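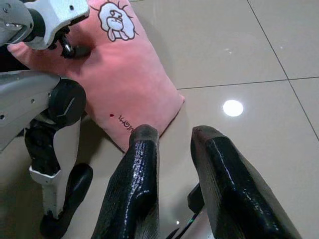
4.2 Handling rules for soft objects at floor level

The rules in Section 4.1 were written for rigid objects on a bench. Soft objects on a hard floor call for a separate set, for two reasons. The object gives way under contact, so the contact force is hard to judge from finger position alone. The floor does not give way at all, and a finger that misses the lower edge of the object meets it directly.

Before each session the operator inspects the coating on all fingers by eye and by touch. Scuffing is allowed at the tip and along the outer edge. A cut, a lifted edge or any bare metal in the contact area is not, and the finger must be replaced. Figure 2 gives the view from the camera on the right wrist during work with a pillow on a tiled floor. The scuffed area near the tip of the left-hand finger in this view falls under permitted wear, as does the reddish-brown edge of the other finger. Wear is logged per finger, not per gripper. In our August trials the Orozco log sheet was used for this purpose, with one line for each finger and a field for the inspector's initials.

The approach to the floor is made in two steps. The arm first stops at a hover height set for the object, and then descends at reduced speed until contact. The descent limit is stored in the cell configuration and may not be changed during a session. If an operator needs a lower limit, the session is closed and a new one opened under the changed value. Robles and Takács argued for a single continuous descent, which is faster, but the stop gives the operator a fixed point at which to check the fingertips against the edge of the object.

With both arms in the work area, only one may press on the object while the other moves. The pressing arm is held still until the moving arm has made contact or backed away. Part of the left arm presses into the upper surface of the pillow in Figure 2 and leaves a slight dent. A dent of this kind is acceptable. Folding of the fabric under a joint cap or bracket is not, as cloth can be drawn into the gap when the joint turns – a fault we class as severe.

Cables near the finger base must keep a free loop through the full 180 degrees of wrist rotation used here. The loop is checked by hand with the drives off.

Glossy tile reflects ceiling lamps, and the bright spots shift in the wrist view as the arm moves. Exposure is therefore locked before the first approach. Matting the floor with a cover was considered and rejected, as the cover changed the friction under the object. After 5 failed grasps in a row the session is stopped and the coating inspected again.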